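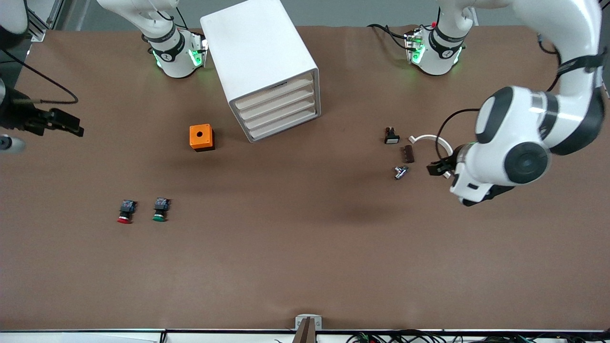

The orange and black block, with the white box behind it.

Trakham's car seat checks are back, curbside!

We had to call off the March check day, and plenty of you have written to ask when the next one would be. Well, we have a date! Fitriani Sinaga and her crew will be in the lower lot at the Ismail Street library on May 23, 2020, from 2 p.m. until the last car is done. It's free, and you don't need to live in Trakham to come.

Things will run a little differently. Stay in your car until you're waved forward, wear a mask, and plan on doing the buckling and tightening yourself while a technician talks you through it from the next space over. I tried it with my own two seats last week and loved it — I finally know what a snug harness feels like under my fingers, and my rear-facing seat had been leaning too far forward for months (oops).

Please bring the seat manual and your car's manual if you still have them. Kids are welcome, and so are expectant parents with a seat still in the carton. Allow some 3 quarters of an hour per seat.

Grandparents, this means you too! Ratih Lau wrote in to say her father drove over from Trirkell for the last one and went home so pleased that he checked his neighbor's.

To get a time slot, call the Pravar Family Center and ask for extension 2779. The line is open weekdays until 7.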